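Workbench notebook, Food Handling Bench
Entry dated 21 January 2024
Kept by Naima Chraibi

Subject: bagging of mixed produce, zip-top bags with slider

The bench was cleared at the start of the session and wiped down. The work concerned the handling of clear zip-top bags when the contents differ in shape and surface, a question left open in the Lidora notes. Bags were drawn from the Kanden carton, lot 223, which holds 300 when full. The older Otent bags were set aside, as their closures had stiffened in storage.

Each bag was opened fully before anything was put near it. Where the slider had been left part of the way along, the film folded inwards and caught on whatever was being lowered in. Long items with a smooth skin gave little difficulty. They were placed upright, side by side, and the film was pressed flat against them by hand.

Dragon fruit required more care. The scales stand away from the body and their tips catch on the closure, particularly when the fruit is turned while passing through it. Colleagues are asked to bring the fruit in straight, without twisting, and to fold the longer scales towards the crown with the free hand. Forcing the fruit is to be avoided — the film stretches at the end of the closure and the slider no longer runs true.

Of the 14 bags used, 3 were withdrawn for poor closure. They have been placed in the tray marked Ashour and should not be returned to the carton. The slider had come away from its track in one of them. The other two show stretched film and may be kept for practice.

The produce list for the next session remains as agreed, with the addition of a second dragon fruit, preferably smaller. Items with cut faces are to be left out until the question of moisture inside the bag has been settled. 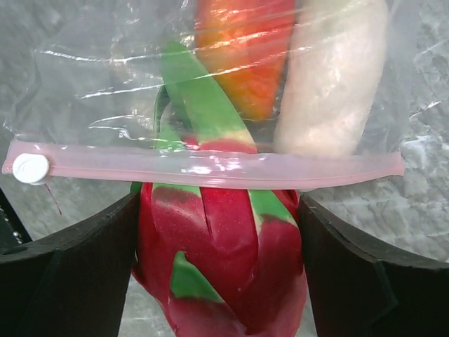 The carton is to be kept on the lower shelf, away from the radiator, and the lot number copied into the stores book before a new one is opened. The stores book itself is next due for review in May. N.C.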